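Por qué las bolsas de tela se cierran con un cordón

Seguro que tienes alguna en casa: una bolsa para las zapatillas de gimnasia, para las canicas o para el pijama cuando duermes en casa de los abuelos. No lleva cremallera ni botones. Se cierra tirando de un cordón.

La parte más importante está arriba. La tela se dobla sobre sí misma y se cose para formar un túnel estrecho, que se llama jareta. Por dentro de la jareta pasa el cordón. Cuando tiras de él, la tela no puede seguir recta y empieza a hacer pliegues, uno al lado del otro, hasta que la boca de la bolsa queda cerrada.

Para abrirla se hace lo contrario: metes los dedos en la boca, separas la tela y el cordón vuelve a entrar en el túnel. Si no tiene un nudo en la punta, a veces entra demasiado y se pierde dentro. Entonces hay que sacarlo y volver a pasarlo con un imperdible - mejor con ayuda de un adulto.
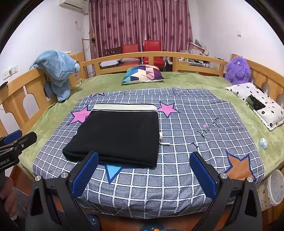
Una bolsa vacía tiene otra ventaja, y es que ocupa muy poco. Una caja vacía es igual de grande que una caja llena. La tela, en cambio, se puede aplanar y doblar hasta que cabe en un cajón o en el bolsillo de una mochila.

Para doblarla bien, ponla sobre una superficie lisa. La cama hecha sirve, y la mesa también. Afloja el cordón, estira la tela con las manos y saca el aire. Luego dóblala por la mitad y, si es grande, otra vez.

Prueba esto

Necesitas una bolsa de cordón y 7 calcetines enrollados. Mete los calcetines, tira del cordón y pon la bolsa boca abajo. ¿Se cae alguno? Repite la prueba con el cordón a medio cerrar y apunta lo que pasa.

Palabras nuevas

Jareta: túnel de tela por donde pasa un cordón o una goma.
Pliegue: doblez que se forma en la tela cuando se junta.
Imperdible: alfiler doblado que se cierra y no pincha si está bien puesto.

Una advertencia: los cordones largos no son para jugar. No te los pongas nunca alrededor del cuello y no los dejes cerca de un bebé.

Texto: Benedita Coelho
20 de abril de 2018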